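**Kitora brings out a play kitchen table set for nurseries and childminders**

Skustow, 30 April 2023

Kitora, the Skustow maker of play equipment, is adding a table-top kitchen set to its range for nurseries, playgroups and childminders. The set is called Plonanero and goes on sale in June. It is made up of plates, a colander and pretend food, all sized to be used on an ordinary table, with no play cooker or cupboard needed.

The company has sold play kitchens for 14 years. Many of its customers work in rooms that have to be cleared at the end of each session, and a full play kitchen is hard to put away. Plonanero packs into one lidded box and can be laid out on any flat surface.

Colours have been kept soft for the larger pieces. The big round plate is a pale lavender and the oval colander a pale green, with small holes in the base. The food is brighter, so that children can pick it out easily against the plates and the table. Strawberries are red with green tops, and the orange slices show their segments. 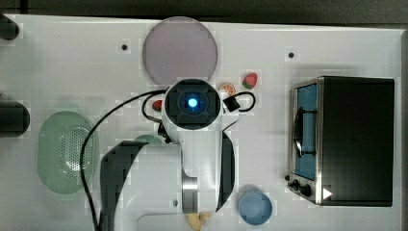
Kitora tried the set out with 17 nurseries before settling the final list of pieces. Staff were asked to put it out during free play and to write down what the children did with it. Sorting and serving came up most often. Children moved fruit from the colander to a plate, handed the plate to someone else and asked for it back. Several nurseries also used the pieces at tidy-up time, with each child asked to find one kind of food and bring it to the box.

"We had planned a much bigger set," said Mechthild Imhof, who leads product design at Kitora. "The nurseries told us they wanted fewer things and bigger plates. A child of two wants to put a strawberry on a plate, and then wants to take it off again. The first plate we made was too small for that once there were three children round the table."

The large plate was made wider after the trial. A tea set and a toaster were dropped from the list, and will be looked at again next year. The colander stayed in at the request of staff who wanted to use the set for talking about washing fruit before eating it.

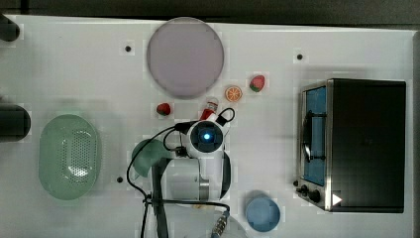 All pieces can be washed by hand in warm soapy water and left to dry on a rack. Kitora advises against the dishwasher for the food pieces. Single items can be reordered, and the company will hold spare fruit in stock for as long as the set is sold. Imhof said that small pieces of food were by far the most common thing nurseries asked to replace in the older play kitchens.

The box is made for Kitora by Egger, a family firm also based in Skustow. It has a flat lid and can be stacked. A printed card inside the lid shows where each piece goes, and a short leaflet for staff gives ideas for sorting games, pretend shopping and laying the table.

The first run is 977 sets. Of these, 151 have been set aside for nurseries and childminders in the Skustow area, who may order before the general sale opens. Orders from elsewhere will be taken from June and sent out in the order they come in. Settings that took part in the trial will receive a set free of charge and do not need to apply.

Local nurseries and childminders who want to see Plonanero before ordering can do so at the Kitora showroom in Skustow by appointment. Children are welcome to come along and try it.

**About Kitora**

Kitora designs and sells play equipment for children under six. Its range includes play kitchens, shop counters, dressing-up rails and storage for early years rooms.

**Press contact**

Mechthild Imhof, Kitora, Skustow. Sample sets for review are available on request.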